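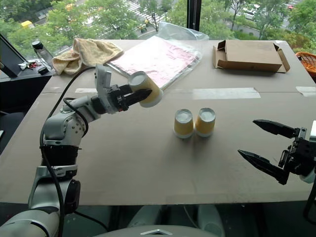
Minutes - Winter Social Planning Meeting
Caltmont Community Hall, side room
Dec 16, 2022

Present: Yolanda Bustamante (chair), kitchen group, games group, two parents from the Hopkin Street block
Apologies: hall bookings

**1. Last minutes**

Accepted with one correction. The deposit for the hall was 160 dollars, not 106. Yolanda has the receipt.

**2. Cups and tableware**

Yellow paper cups are agreed for the drinks table and the games. The price from Budex is 19 dollars a carton, delivery included if we order before the end of the month. The kitchen group asked whether 300 cups would cover both uses. After some back and forth it was agreed that they would, as long as the game cups are kept separate and don't end up on the drinks table.

Plain white plates were suggested to go with the yellow. The kitchen group still has plates from the summer and would like those used up first. Agreed.

Washable cups were brought up again. The hall dishwasher is slow and the rack for the small glasses is missing, so this is put off until after the social.

**3. Cup stacking game**

The games group wants a simple version that small children can join. Cups start upside down on the table and players build a pyramid, then take it down and nest the cups again. No timer for the under-sixes. Older children can race in pairs.

One parent asked about prizes. Stickers only, same as last year.

The long tables by the stage wobble and are not to be used for stacking. Games will go on the large table.

**4. Table covering**

Flat cardboard with white tape along the seams was preferred over paper rolls, which tore at the last two events. Points raised:

- Tape has to be pressed down flat or the cups catch on it.
- Cardboard should stop level with the front edge of the table. Last time it stuck out and people leaned on it.
- Save the pieces afterward. They can be stored behind the piano if they are tied up.

The kitchen group asked for the drinks table to be covered with oilcloth instead, as cardboard goes soft when anything spills. Agreed.

**5. Boxes and storage**

Shallow boxes are fine for handing out cups at the games table. Tall cartons are to stay in the hallway closet, with the door left clear. Anything opened on the day should be marked with a pen so that the kitchen group doesn't open a second carton by mistake.

**6. Sign-up**

There are 52 names on the list so far, children included. The Hopkin Street block has not sent theirs in yet. Yolanda will close the list one week before the social and pass the final number to the kitchen group.

**7. Music**

The Vasia speaker still hums when it is plugged in next to the coffee urn. It will go on the other side of the room with its own extension cord. Playlist to be kept low during the games.

**8. Other business**

The side door sticks in cold weather - please push at the bottom and don't kick it. The key for the closet should be back on its hook after every meeting.

**Actions**

- Yolanda: order cups from Budex, close the sign-up list
- Games group: cover the table, write out the rules on one sheet
- Kitchen group: count the leftover plates, find the oilcloth
- Hopkin Street parents: send in names

Next meeting in February, same room. Date to be sent out by email.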